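Werkstattbuch Pumovon, Eintrag Dezember, 21:40

Kamerakalibrierung neu gemacht. Nach dem Umbau der Halterung passte die alte nicht mehr, Restfehler war auf 57 Pixel am Rand gestiegen. Intrinsik unverändert übernommen, nur Extrinsik neu. Parameterdatei liegt unter Stand 686, die älteren bitte nicht mehr laden.

Greifkraft vorerst über den Motorstrom begrenzt, Grenzwert 300 mA. Das Netzteil von Birkett hält die Spannung jetzt auch beim Anfahren der Schulterachse. Kabelführung ist noch provisorisch.

Als Testobjekte Kunststoffgeschirr auf dunkelgrünem Tuch, matt, damit die Segmentierung nicht an der Tischplatte hängen bleibt. Glanzstellen in den Schalen bleiben ein Problem.

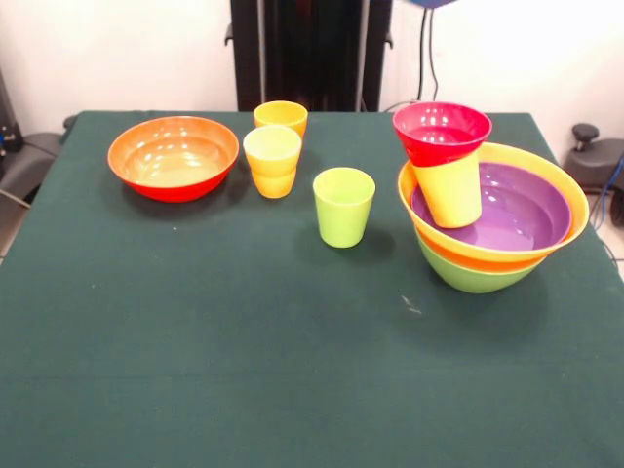
Becher und Schalen auf dem Tuch, rechts der Schalenstapel mit gelbem und rotem Becher darin.

Offene Punkte:
Gelb auf Gelb: Bei ineinandergesteckten Bechern liefert die Maske gern ein einziges Objekt. Farbschwelle allein reicht nicht, Tiefenkante dazunehmen.
Gekippter Becher: Greifpose aus der Randellipse schätzen, nicht aus dem Schwerpunkt.
Fusseln auf dem Tuch vor dem nächsten Lauf abrollen.

Planer braucht pro Pose fast 300 ms - für den Tisch hier genug, für das Förderband in Drorkcombe zu langsam. Der Binari-Treiber meldet beim Start weiterhin eine Zeitüberschreitung auf dem Bus, zweiter Versuch geht durch. Ursache offen, Log liegt im Ordner.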